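Back on the planner this afternoon, sorry for the gap, June got away from me.

So. Cloth. Rewrote the buffer in Noltby again, third time. It was holding 2,000 joint samples per arm and chucking the oldest in one go when full, so the planner got a nice smooth path and then a jump. Not a big jump. Enough. Now its a proper ring, 128 at a time, and the jump has gone from the plots at least.

Teal cloth in one arm, black in the other, basket on the cabinet.

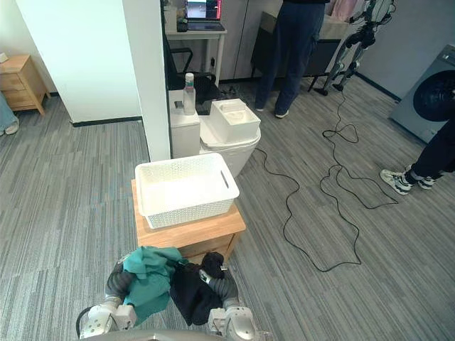
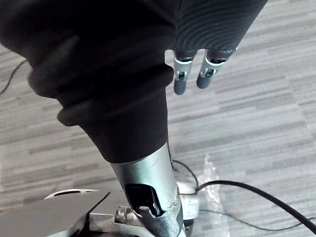
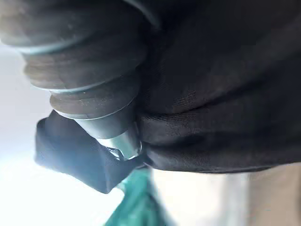

The bit still bugging me is the mask. Black cloth next to a dark gripper, the segmenter (Bratora, old weights) keeps merging the two and then the grasp point slides up onto the hand. Teal is fine, teal was always fine. Went through 1,288 labelled crops last night and far too many of the bad ones are black on black. Might feed it the joint angles so it at least knows where the hand ought to be and can cut it out. Ugly but quick.

Also tried the Zestora viewer for the logs. Nice colours, falls over if both wrist streams have the same timestamp. Workaround is in the Fragkou branch, dont merge it yet, I left a sleep in there.

Next up: left and right arms on the same clock. Then the mask. Then maybe tea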